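Welelley moves Andthorpe bench staff to hand-held gripper work

Welelley has changed the duties of its bench staff at Andthorpe, where the first automated packing line is due to take over the sorting of small returned parts. Staff who used to sort by hand now spend part of each shift working with hand-held grippers, so that the movements used to teach the line come from people who already know the job.

The change was agreed in February and took effect on 12 Jun 2021. Each operator records 100 handling sequences per shift. A sequence is one pick, one turn if needed, and one placement. Sequences with a dropped part are kept but marked, and those with a gap in the tracking are thrown out. The site had logged 2,000 usable sequences when this item was prepared, of which 271 were marked as drops.

The grippers carry a cube printed with square black markers, from which position is worked out. Operators are asked to keep the cube clear of the sleeve and to close the jaws at an even speed. Chiamaka Igwe, operations lead at the site, said the second point took longer to learn than the first. A hand closes quickly and corrects itself on contact — the gripper on the line, a Stovo unit, does neither. 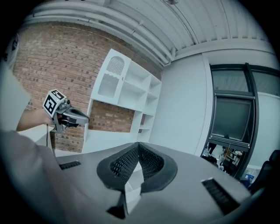 Chibuzor Iyamu said the work was lighter on the back than sorting but harder on the wrist, and that he would like the shift split in two with a change of task between the halves. He added that he had not yet been told which grade the new duties fell under.

Welelley said pay would stay at the present sorting rate until a review of grades was finished. Sessions with the gripper are limited to 40 minutes, followed by a spell at the ordinary bench. No posts are being removed in this stage. When the line starts, four sorting positions per shift will become two line-minding positions and two for checking rejected parts.

Training for the checking role is being written by Luana Toledo and covers fault codes, safe stopping and the clearing of jams. The line itself will be fitted by Gillies in the east bay. Parts longer than 498 mm are outside its range and will still be sorted by hand.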